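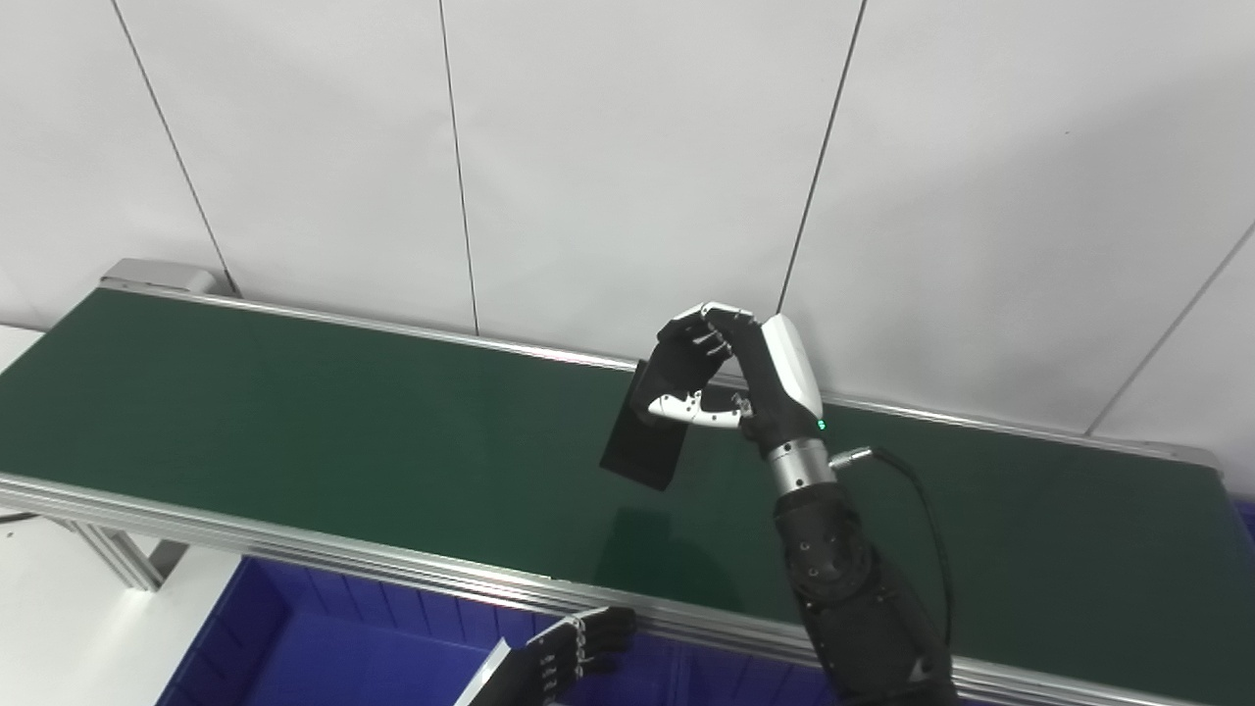

집는 건 이제 재미없어요, 다들 하니까. 놓는 걸 보세요, 놓는 걸. Iida Hakala가 전화를 받자마자 한 말이다. 인사도 없이.

읽는 시간 4분

그래서 놓는 얘기부터. Salminen 연구실이 이번에 내놓은 방법의 이름은 Drallska. 한 줄로 줄이면 로봇에게 '언제 손을 뗄지'를 따로 가르치는 학습법이다. 보통은 안 그런다. 접근하고, 쥐고, 옮기고, 놓는 동작을 통째로 한 모델에 넣고 사람이 원격으로 조종한 시범을 따라 하게 한다. 쥐는 데까지는 꽤 잘된다. 문제는 마지막 순간. 손가락이 너무 일찍 벌어지면 부품이 떨어지고, 늦게 벌어지면 손끝에 걸려서 돌아간다. 벨트 위라면 다음 공정까지 같이 꼬인다.

시범 데이터를 뜯어보면 이유가 나온다고 한다. 한 번의 작업에서 손을 떼는 구간은 아주 짧다. 나머지는 죄다 이동. 모델 입장에서는 이동만 잘 흉내 내도 점수가 좋다. 놓는 구간에서 틀려도 별로 티가 안 나는 셈이다. 학습 곡선은 예쁜데 부품은 넘어져 있다. 연구실 사람들은 이걸 한참 못 봤다.

Drallska는 시범을 두 벌로 쓴다. 전체 동작을 배우는 모델이 하나, 놓기 직전과 직후만 잘라서 배우는 작은 모델이 하나. 작은 쪽은 카메라 영상과 손가락 관절값을 받아서 딱 한 가지를 낸다. 지금 놓아도 되는 정도. 값이 낮으면 큰 모델이 손을 벌리려 해도 막는다. 높으면 통과. 구조는 이게 거의 전부다. 논문 그림도 한 장이면 된다.

좀 허무할 정도로 단순하다. 그런데 까다로운 건 데이타 쪽이었다. 놓아도 되는 순간과 안 되는 순간에 이름표를 누가 붙이나. 사람이 영상을 돌려 보며 붙이면 사람마다 다르다. 처음엔 그렇게 했다가 접었다. 지금은 결과에서 거꾸로 간다. 손이 빠진 뒤 부품이 놓인 자세를 보고, 제대로 서 있으면 그 앞의 순간에 높은 값, 넘어졌거나 틀어졌으면 낮은 값. 채점은 Pletel이라는 자세 추정 프로그램이 맡는다. 연구실에서 예전에 다른 일로 짜둔 것.

시범은 500회. 많은 숫자가 아니다. Hakala도 인정한다. 더 모을 수 있었지만 일부러 거기서 멈췄다고, 현장에서 새 부품이 들어올 때마다 몇 주씩 시범을 찍고 있을 공장은 없다고 했다. 부품은 18종. 납작한 판, 블록, 원통이 올라간 블록 같은 것들. 납작한 건 쉬울 것 같지만 아니다. 엄지와 손가락으로 윗부분을 집고 벨트 위로 가져가면 아래 모서리가 먼저 닿기 쉽다. 거기서 손을 놓으면 탁 하고 눕는다. 눕는 방향은 그때그때 다르다.

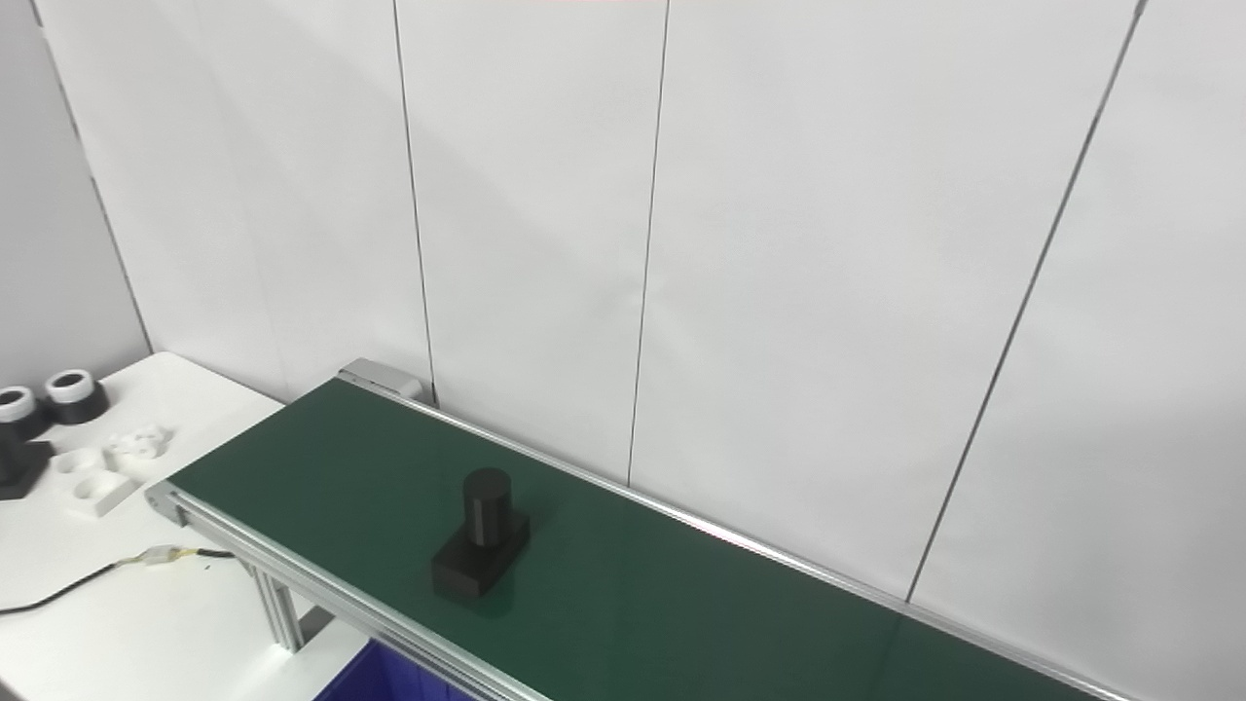
최종 수정: 11월, 오후 4시 20분

블록에 원통이 붙은 부품은 또 다른 골칫거리. 무게가 뒤쪽 원통으로 쏠린다. 손이 빠질 때 원통 옆면을 스치면 받침이 통째로 조금 돈다. 눈으로는 멀쩡하다. 다음 공정의 기계는 멀쩡하다고 안 본다. 그래서 이 부품에서는 '서 있다'만으로는 성공이 아니다. 블록의 모서리가 벨트 레일과 얼마나 나란한지까지 채점에 넣었다.

평가는 800회. 기존 방식과 Drallska를 반반 나눠 돌렸고 순서는 섞었다. 학습은 초기값을 바꿔 3번 되풀이. 결과는, 부품이 넘어지는 일은 확 줄었다. 틀어지는 일은 줄긴 했는데 기대만큼은 아니다. 논문 초안에는 두 결과가 같은 표에 나란히 있다. 좋은 쪽만 앞에 빼놓지 않은 건 마음에 들었다.

공짜는 아니다. 작은 모델이 계속 막으면 손이 벨트 위에서 머뭇거린다. 짧게는 괜찮다. 길어지면 작업이 밀린다. 벨트가 서 있으면 상관없지만 움직이는 벨트에서는 치명적. 아직 움직이는 벨트의 수치는 없다. 물어봤더니 다음 논문이라고. 짧은 대답이었다.

손가락 쪽 한계도 있다. 관절값만으로는 손끝에서 부품이 미끄러지는지 잘 모른다. 촉각 센서를 달면 될 일 아니냐고 했더니 Hakala는 달아봤다고 한다. 값이 튀어서 학습이 오히려 흔들렸다. 센서를 바꿔서 다시 해볼 생각은 있는데 당장은 아니다.

밖에서는 어떻게 보나. 조립 라인 자동화를 하는 Jillemov에 초안을 보여줬다. 반응은 갈렸다. 기존 모델을 다시 학습시키지 않고 옆에 붙이면 되니 도입이 쉽겠다는 쪽. 채점용 자세 추정이 현장 조명에서 버틸지 모르겠다는 쪽. 두 번째 걱정은 연구실에서도 한다. 실험실 조명은 밝고 고르다. 검은 부품이 초록 벨트 위에서 또렷하게 떨어져 보인다. 기름때 낀 벨트에 기름때 낀 부품이면 얘기가 달라질수 있다.

코드는 공개할 예정이다. 시범 데이터도. 다만 Pletel은 빠진다. 정리가 안 됐다는데, 그러면 남들이 이름표를 어떻게 붙이냐고 되물었다. Hakala는 자세 추정이야 아무거나 써도 된다고 했다. 아무거나로 해봤냐고 하니 하나는 해봤고, 비슷하게 나왔단다. 그 결과는 부록에 넣겠다고 했다.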